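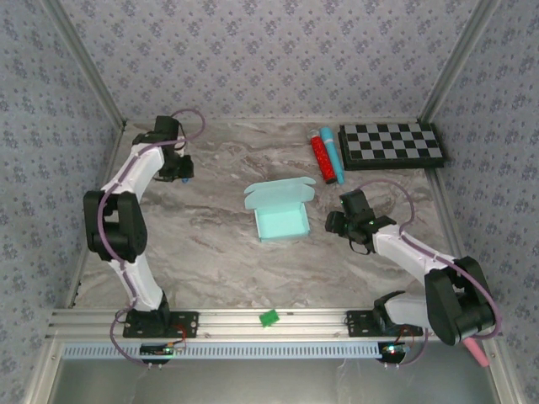

Dong-hyun Pyo asked that the minutes of the last meeting be corrected before anything else was taken. They had him saying that the May frost killed the blossom on the Alby trees. What he had said was that it killed the blossom on the lower Alby row only, and that the upper row set fruit as usual. The correction was agreed and the minutes were then accepted.

Oct 28, 2021
By the Secretary, Plelside Orchard Growers

Matters arising

The broken gate on the Grurnton side has been rehung. It still drags when opened all the way. Members are asked to lift it over the stone and to close it after them, as deer were in the young trees again last month. The sign for the gate has not been ordered. The secretary will do this.

The letter to the county about the ditch has gone out and there has been no answer. It was agreed to wait until the leaves are down and then telephone.

Harvest

Picking is finished except for the late Tak trees by the road. Tak did well this year, with good size and very little scab. Alby was poor in the lower row and fair in the upper. Several members said the upper row would have done better with thinning in early summer, and that it was left too late again. It was agreed to put thinning on the work calendar in May, straight after fruit set, and to split the row between two teams.

The storage shed took in 100 crates before the door had to be shut. The rest went to the garage at the Grurnton end, where it is warmer than it should be. Those crates need to be used first. One member had already found soft fruit in the bottom layer of three crates and moved them out. Everyone with a key should go through a few crates whenever they are there and take out anything bruised. Tak and Alby should be kept on separate sides of the shed, as the Alby ripens faster and brings the others on with it.

Pressing

The press was used on two weekends. The first went slowly. The cloths had been put away damp last fall and two had to be thrown out. New cloths were bought before the second weekend and the juice came through much cleaner.

There was some discussion of blending. The all-Tak juice was too sharp for most people, and the batch made with a third Alby was liked best. The members who make hard cider asked that a share of the sharp juice be kept for them unblended next year. Agreed, provided they bring their own containers and collect the same day.

The press screw needs grease and one of the slats in the basket is split. It will hold for now but should be replaced before it is used again.

Money

Sales of juice and fruit at the roadside table came to $1000 before costs. Bottles and caps were the largest cost, followed by the cloths. The price of bottles has gone up and the shop could not promise the same kind next year. A member suggested asking customers to bring empties back for a small refund. Others thought the washing would fall on the same few people every time. It was left open, and will be brought back when there is a price for new bottles.

The table price of $8 a bag was thought fair and will stay as it is.

Winter work

Pruning will start with the oldest trees at the top of the slope. Two of these have canker on main limbs. It was agreed to cut back to clean wood, burn the prunings, and wipe saws between trees. If either tree shows new canker by summer, it will come out.

Mulch is needed around the young trees. The grass has grown right up to the trunks and there are signs of voles. The plan is to clear a ring around each tree by hand first, check the guards, then mulch – but leave the mulch short of the bark. The chips left by the road crew may be used if they have rotted enough.

Eight new trees are to be planted to fill gaps in the lower row. There was a long discussion of what they should be. Some wanted Alby again, to keep the row as it was. Dong-hyun Pyo said that the low ground had caught frost more than once and that a later-flowering tree made more sense there. Tak flowers later and has done well by the road, but more Tak would leave the orchard short of sweet fruit. A vote was taken and Tak was chosen, with the understanding that grafts from the upper Alby row will be taken this winter and grown on for higher ground.

Scion wood will be cut while the trees are dormant, labeled at the tree, wrapped in damp paper and kept in a refrigerator with no fruit in it. Last time the labels were paper and could not be read by spring. Use the aluminum tags in the shed drawer.

Tools

The long ladder has a loose rung and has been tied up so that it is not used. The short pole pruner has not been seen since summer. Please look in car trunks and sheds.

Any other business

A member from Grurnton asked whether the school could have windfalls for a cooking class. Agreed, as long as they are picked up fresh and not from the deer side.

A request to graze sheep between the rows was turned down for this winter. The guards on the young trees are too low.

The next meeting will be held after the first pruning day. Items for it should reach the secretary the week before.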